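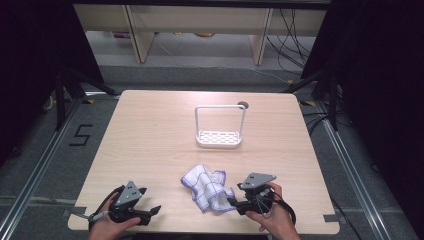

Can I oil a wood tabletop that already has water rings on it?

You can, but take care of the rings first, since oil will seal a dark one in for good and you'll be looking at it every morning over your coffee.

I learned this on my kitchen table, which I bought secondhand in Urkby and then ignored for the better part of two winters (I know, I know). If yours is in the same state, set aside a quiet afternoon and let's go through it together.

First, clear everything off and wash the top with warm water and a few drops of dish soap. Wring your cloth out well, go with the grain, and then dry the whole thing with a towel. Let it sit overnight if you have the patience. I usually don't, and I usually regret it!

White rings are the easy kind, as they tend to sit near the surface. Lay a clean cotton cloth over the ring and press a warm, dry iron on it for a few seconds at a time, peeking in between. Dark rings have gone deeper into the wood and need sanding. I start with 150 grit, but my neighbor Rawan Issa starts at 120 and her table looks lovely, so use what's in the drawer. Finish the entire top with 200 or the nearest your store carries, otherwise the patch you worked on will drink up the oil differently and show.

Wipe off the dust. Now pour a small puddle of food-safe oil in the middle and spread it out with a lint-free rag, nice and thin. Wait 27 minutes (that's one side of a record at my house, plus getting up to make tea), then wipe off every bit that hasn't soaked in. Leftover oil goes sticky, and sticky is no fun at all to fix.

Give it a day and do a second coat. Very thirsty wood may want a third.

Please lay your oily rags flat outdoors to dry before you throw them out. They can heat up and catch fire if you leave them in a heap.

After that, I freshen mine up every May, when I can have the windows open.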